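Visit to the Baumgart wallpaper works, Ploltmont

We got to the works at 9:30 and signed in at the gatehouse. Henrik Dreßler, who runs the print hall, took the group of 13 through. Ear protection is handed out at the door and you need it.

The oldest press still running is used for short orders, usually under 400 rolls. Paper goes in plain, gets its ground color, and passes through a drying tunnel before the pattern rollers touch it. Changing a roller set takes most of a shift. 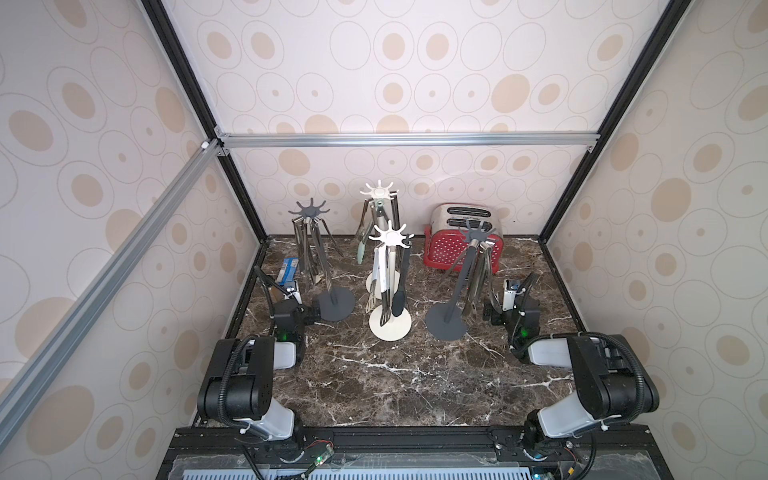
Repeat patterns took up the longest part of the talk. Dreßler said large shapes are harder to sell than small ones because they leave more waste at the seams. Big outlined ovals with a smaller tan one inside, on beige, look calm on a wide wall and a lot busier where the wall turns a corner. He advises starting the first strip in the middle of the back wall. Yuzuki Uchida asked about matching old stock, and the answer was to keep the batch label.

The archive upstairs holds 1,560 pattern books. The earliest are kept flat in drawers. We were allowed to handle the later ones, including the Clonum range, number 794 in the card index, which was dropped when the green ink was discontinued. 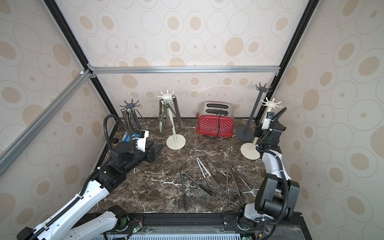 Page last changed: September

Lunch was in the canteen, soup and bread, paid for separately. Parking is behind the boiler house and the gate closes at 4 p.m. The next visit is to the Gesta paper mill. Bring flat shoes.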